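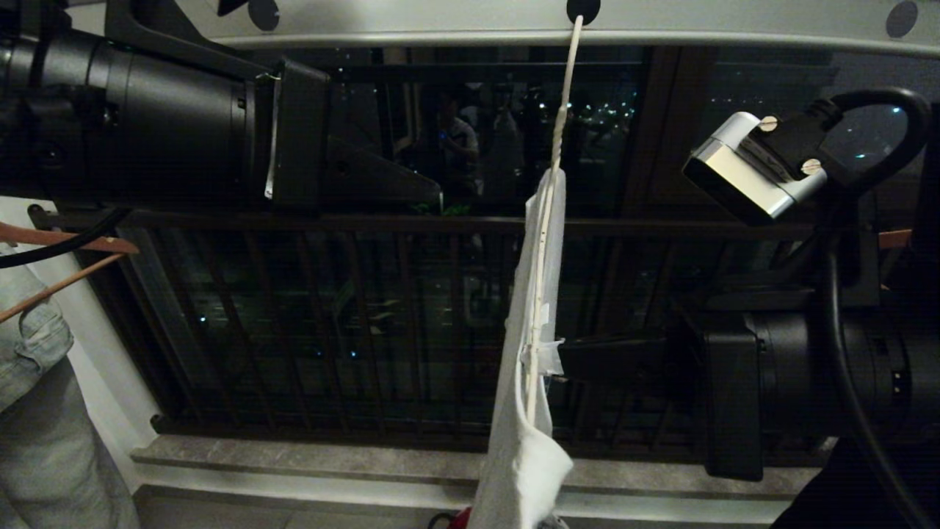

White cloth on the hanging cord, black arm at left.

Projects > Restoration Fund > Foltanar Reels > Progress reports

Foltanar Reels -- June progress report
By Parveen Rajput, project lead
June

Print this page | E-mail this page

To Bimla Malhotra, Kashyap Fund

Bimla -- doing this between a grading session and a call with the lab so forgive the shape of it. Budget sheet goes separately, Mohit has it. This is the narrative part.

Short version

Scanning done on the first title, nearly done on the second. Sound is behind. Disc authoring hasn't started and won't until sound is settled. Money is fine. Time is tight.

The two titles

For anyone on your side reading cold: grant covers new 4K scans, restoration and a disc release of two features shot by the old Foltanar unit. "The Salt Road" is the color one. "Ultolthorpe" is the black and white one, named for the town where it was shot. Neither has been out on anything better than tape. The tape of The Salt Road was taken from a projection print with the sides chopped off, so most people who say they've seen it have seen two thirds of it.

Picture -- The Salt Road

Scanned from the original negative, all 6 reels. Reel 4 we were worried about and rightly. Warped along one edge for most of its length and it wouldn't sit flat in the gate. Fatos Dumitrescu ran it three times at slow speed and took the best of each pass. Very good work, please note his name somewhere. There's still a bit of softness on the left side in the market sequence. We looked at sharpening it and it looked horrible so it stays soft.

Dirt and scratch cleanup finished on reels 1 to 3. Reels 4 to 6 in progress. We're doing the big stuff by hand and letting the software do the small stuff at a low setting. The first automatic pass ate the rain. Whole rain scene, gone, lovely clean dry street. Passed back and redone with the filter off for those shots. Omprakash now checks every shot with rain, sparks, birds or confetti in it before we sign off a reel, there are 226 of them on his list.

Color -- grading started. Only reference we have is a faded release print and the cameraman's notes, which are handwritten and mostly about lunch. But he does say the night scenes should be "blue but not American blue" and we're using that. The tape had everything brown. It will look quite different from what people remember and I expect letters.

No grain removal. I know the question was raised at your end in the last round. The answer is the same. It was shot on fast stock in bad light, it's grainy, if you take that off the faces go like soap. With the bitrate we have planned for the disc the grain will hold up fine. Omprakash did a test encode of the train station scene, which is the hardest one, and I was happy sitting close. Happy to send you the file.

Picture -- Ultolthorpe

Worse shape, better luck. Negative is incomplete, we knew that. Two reels missing entirely. In the application we said we'd fill from the 16mm reduction print. Since then Honell have let us look at their vault holdings and they had a 35mm fine grain with both missing reels on it. Not perfect, it's a bit contrasty and has a run of white specks in the wedding, but miles ahead of the 16mm. Scanned last month. We are matching it to the negative now. You can see the join if you know where it is. I don't think you'd see it otherwise.

One reel of the negative still to scan. It was held back for splice repair, 35 splices on that reel alone, somebody recut it at some point and used the wrong tape. Repairs finished, scan is booked.

The opening titles are the open issue. The negative has the textless background only, the titles were added on the prints. Options:

-- use the titles from the fine grain and accept a drop in quality for the first couple of minutes
-- rebuild the lettering over the clean background

I prefer the first. Mohit prefers the second. We'll do the first and put the textless version on the disc as an extra, which costs nothing. If you have a view say so soon.

Sound

This is where we're late. Both films mono, both will stay mono. No fake surround, same as application.

The Salt Road -- magnetic track turned out to have vinegar syndrome and it has shrunk enough that the standard transfer machine wouldn't track it. We lost three weeks finding a place which could. Transferred now. Sounds excellent where it's good, dialog is clear and the songs have actual bass in them. Where it isn't good there are dropouts, and for those we're patching from the optical track off the print. Reels 1 and 2 patched. The patches are a bit duller than what's around them, the sound people are working on that.

Ultolthorpe -- optical only. Hiss, some crackle, the usual. Light cleanup. I've asked them to go easy, first version came back with all the room tone gone and the actors seemed to be talking inside a cupboard. Second version is better. Third one due.

Subtitles

New English translation of both, by Bimla's suggested translator. Salt Road finished and checked. Ultolthorpe in draft. The songs are translated this time, they weren't on the tape. Subtitles for deaf and hard of hearing viewers still to be costed, this was left off the original budget and that's my fault. Should fit inside contingency.

Extras

Less than I'd hoped, more than I'd feared.

-- Interview with the surviving editor, shot, being cut. Runs long. She remembers everything and is rude about most of it. Keep all of it if I can.
-- Commentary on The Salt Road, not recorded yet. Fatos has agreed to do a short piece on the scan as well.
-- Stills gallery. Mohit has scanned the lobby cards.
-- Trailer for Ultolthorpe, found on the end of a reel of something else. Beat up but complete. We're leaving it unrestored.
-- Booklet. 8 pages was the plan and I'd like more but the printer's quote jumped. Staying at 8 unless you tell me there's money.

The planned documentary is out. We said so in the last report, just repeating it here so it's on record. That money went to the extra magnetic transfer and the reel 4 rescans as agreed.

Authoring and discs

Not started. One film per disc, both 4K, with a regular Blu-ray of each in the same box. HDR on The Salt Road only. We did look at it for Ultolthorpe and the gain was small and the whites in the snow scenes got uncomfortable to look at. Kept modest on The Salt Road too -- no point making a lantern brighter than it ever was on a screen.

Authoring house wants final picture and sound together, they won't hold a slot on picture alone. So everything waits on the sound. I've told them autumn. They said fine but they say fine to everyone.

Money

See Mohit's sheet. Scanning slightly over, restoration slightly under, sound over. Storage over, I underestimated how big the raw scans would be and we had to buy a second set of drives so there's a copy in another building. Contingency a bit under half used. Not asking for more at this point.

Risks

Sound on reels 5 and 6 of The Salt Road, haven't heard all of it yet and reel 6 smelled the worst.
Rights to one song in Ultolthorpe. Publisher was sold and then sold again. Letter sent, no reply. If it's not cleared we can't release with the song in and I won't release with it out, so I need this one fixed. If anyone at the Fund has a contact please pass on.
Omprakash away for part of next month. Cover arranged for the grading but not for the shot checks, those will pause.

Next period

Finish cleanup on The Salt Road reels 4 to 6
Scan last reel of Ultolthorpe
Finish all sound patches
Titles decision
Record commentary
Check discs with the authoring house for layout of menus -- plain menus please, no music loop

What I need from you

1. Yes or no on the titles.
2. Sign off on using contingency for the hard of hearing subtitles.
3. The revised logo for the back of the box, teh one we have is too small to print.

You're welcome at the review screening of The Salt Road when there's a full graded version. Omprakash Bhardwaj is setting it up and will send the date round. Bring whoever, there are seats.

Parveen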